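Student Robotics Lab, Lallmont: Build and Training Notes
Teaching a two-finger gripper to pick up and let go of a T-shirt or cloth
Written by Ulla Eskola
Posted 11/04/2021

These notes are for new members of the cloth group. They cover one skill: closing the gripper on a single fold of fabric, lifting it, and releasing it at a chosen point. Folding is a separate page. Read the Duvach arm safety sheet first and have the arm homed before you start.

You need the arm with the black fingers fitted, the wrist camera running, a light-colored work surface, and at least one garment with a print on it. Plain white fabric gives the camera very little to go on. A printed one gives you edges and color to line up against when you review the recording.
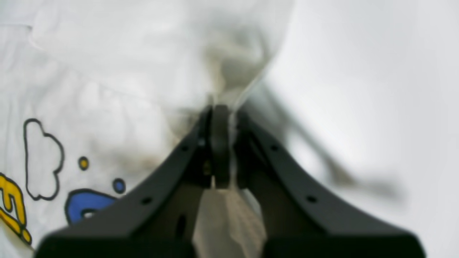
926 words in the full guide, including the appendix

1. What a good grasp looks like

Only the fingertips should touch the cloth. The fold gathers into a tight twist between them, with loose fabric above and a narrow strip hanging down between the two arms of the gripper. If the cloth is bunched against the arms, you went in too deep. Open, back off and try again. A deep grasp feels secure, but it drags on the way out and spoils the release.

Check the fingertip seam in the wrist view. It should be thin and straight. If it widens toward the top, the fingers are out of line and the screws at the finger base need attention. Use the short driver from the Warraich kit, and do not tighten past snug.

2. Setting the approach

Jog the arm until the fingertips point at the ridge of a fold. A ridge is any place where the cloth stands up from its neighbors. Flat cloth cannot be pinched from straight above with these fingers, so push up a ridge by hand if the garment has settled.

Lower in small steps. Stop when the tips straddle the ridge, then close at slow speed. The default close speed in our control program is meant for rigid blocks and will knock a soft fold over before the pads meet.

Set the grip force to 2. Higher values leave creases and make the motor run warm. Lower values work for thin cotton but let a heavier hem slip.

3. Lift

Raise straight up before any sideways motion. Sideways motion with most of the garment still on the table pulls the fold out of the tips at an angle. Pause at the top of the lift until the cloth stops swinging. The pause makes the recordings longer — that is fine.

4. Release

Move over the drop point and lower until the hanging part of the cloth rests on the surface. Open the fingers far enough to leave a clear gap between the pads, wait, then back away along the same line you came in on. Retreating at an angle can hook a pad under a crease.

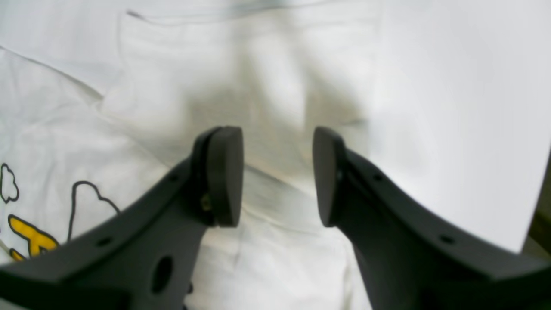 Hold the open position for two seconds before moving to the next target. The training script uses that interval to mark the end of an attempt. If you skip it, two attempts get merged into one and both have to be thrown out by hand.

5. Recording

Start a new file for each garment. Name it with your initials and the garment number from the Grernden bin. Keep the failed attempts in the file and mark them with the F key. The model needs them as much as the clean ones. Our target for the April review is 2,000 marked attempts across the whole group.

Between attempts, shake the cloth out and drop it so it lands differently. Do not smooth it.

6. Common faults

Fingers close on nothing: the ridge was too low, or the approach stopped early. Lower one more step before closing.

Cloth drops during the lift: check the force setting first, then wipe the pads. Lint builds up faster than you would expect.

Cloth stays on one pad after opening: the gap is too small. Increase the open width and repeat.

Exposure jumps in the recording: lock the exposure before the first attempt. White fabric close to the lens will otherwise darken everything behind it.

Questions about the training script go to Algirdas Rozīte. Hardware faults go in the red binder by the door, with the date and the arm number.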